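Castdale Imaging performs MRI, ultrasound and low-dose screening exams for adults. The questions below are the ones our front desk hears most often about MRI. If yours isn't covered, call us before your appointment.

## Before your MRI

### Do I need a referral?

Yes. We need a signed order from your doctor, nurse practitioner or chiropractor. Their office can fax it or send it through the Nalex portal. Please don't bring the only copy with you on the day.

### Can I eat and drink?

For most MRI exams, yes. If you are having your liver, gallbladder or bowel scanned, stop eating four hours ahead. Water is fine. Take your regular medicines unless your doctor has told you otherwise.

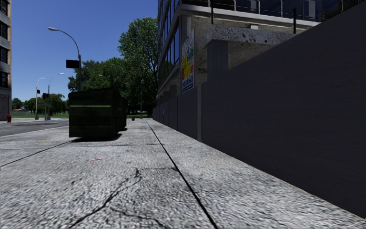 ### I have a pacemaker. Can I still be scanned?

Often, but not always. Many newer pacemakers are approved for MRI under certain conditions. We need the make and model from your device card, and we need it before we book you. The same goes for aneurysm clips, cochlear implants, nerve stimulators and insulin pumps.

### What about dental fillings, or a replaced hip or knee?

These are usually not a problem. Metal near the area being scanned can blur part of the picture, so list it on your screening form with the year of surgery if you know it.

### What should I wear?

Loose clothes with no zippers or metal snaps. Some athletic wear has metallic thread in it, and we will ask you to change into a gown if we can't tell. Leave jewelry at home.

## Getting here

### Where do I come in?

Use the Osman Street entrance and check in at Suite 100. Plan to arrive 20 minutes before your scan time. Patients who need a wheelchair can ask for one when they call.
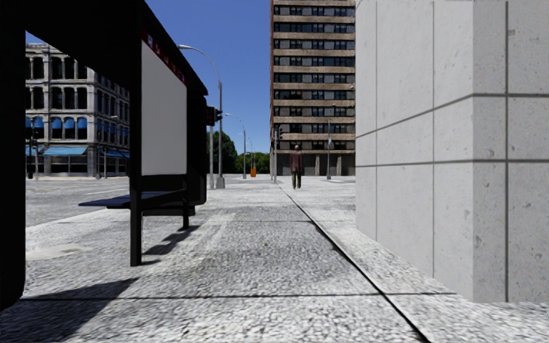

*A bus shelter with a bench beside the pavement.*

### Can I drive myself home?

Yes, unless you took something to help you relax. In that case you need an adult to take you home, and we will ask for that person's name at check-in.

## During the scan

### How long does it take?

A knee or a lower back is usually 25 to 30 minutes. Exams with contrast run longer. You will need to hold still for each set of pictures, and the technologist will tell you when you can move.

### Is it loud?

Yes. The scanner can reach up to 96 decibels during some sequences. You will get earplugs and a headset.

### I'm claustrophobic. What are my options?

Tell us when you book. Our Tundard location has a wider scanner, and some exams can be done feet first. If you want medication, your own doctor has to prescribe it ahead of time.

### Does MRI use radiation?

No. It uses a magnet and radio waves. CT and X-ray use radiation.

## Results and billing

### When will I get my results?

A radiologist reads your exam and sends a report to your doctor, normally within two business days. The report also appears in your Nalex account. Our technologists can't discuss findings.

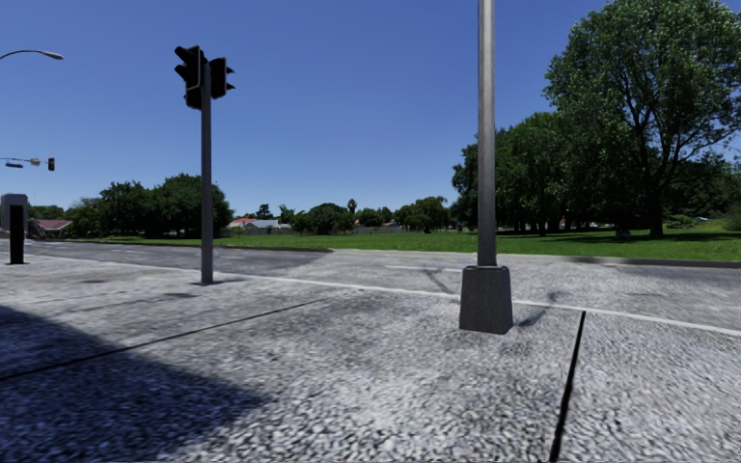 *Street corner with a lamp post, under a clear sky.*

### What does it cost without insurance?

The self-pay price for one body part without contrast is $356. With contrast, it is $1,280, including the reading fee. Payment is due at check-in.

### Can I get a copy of my images?

Yes. The first disc is free. Ask for it at the desk before you leave, or request a download link through the portal.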